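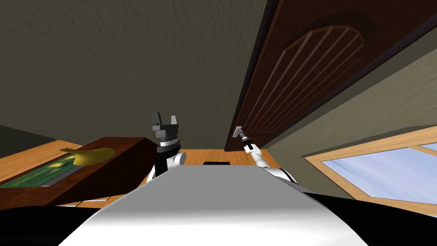 Forum > Shop Talk > Night shift and the new robots
Started Nov 10, 2019

dokine_dave
Hi all, long post, sorry in advance! I do nights at the Winance building, 44 rooms to tidy and lock up, and in July management brought in a two-armed robot they call Warden. It opens doors, puts things back where they belong and checks the handles. I was ready to hate it. My knees, on the other hand, are delighted - I used to do nearly 4,000 steps before my first coffee. What I miss is having a partner on shift. He got moved to days and I still save up stories for him. Anybody else living with one of these?

restrepo_fan
We have two at our place. I'm glad about your knees, but please ask what happened to the partner's hours. Ours were "moved to days" too, and by winter the day job was part time.

dokine_dave
He's full time so far, with the same pay. I take your point though, and I'll ask.

mopbucket300
I have to disagree with restrepo a little. My crew was short two people for a year before ours came, and we were all worn out. Now I spend the first hour going over its list and the rest on the jobs I'm proud of, floors mostly. It's still slow with lever handles, bless it, and I end up doing the storage room myself.

restrepo_fan
Fair enough, a short crew is a different story. But did they train you for that list, or just hand you a tablet and wish you luck?

mopbucket300
Tablet and luck, ha. I learned it from the woman on the shift before mine, and she was very patient with me.

dokine_dave
We got one afternoon, with sandwiches. I'd have liked a second one, because the part about what to do when it stops halfway through a door went by awfully fast. If anyone has written notes on that, I'd be grateful for a copy.

mopbucket300
I've got two pages, handwritten. Will type them up after my shift and post them in this thread.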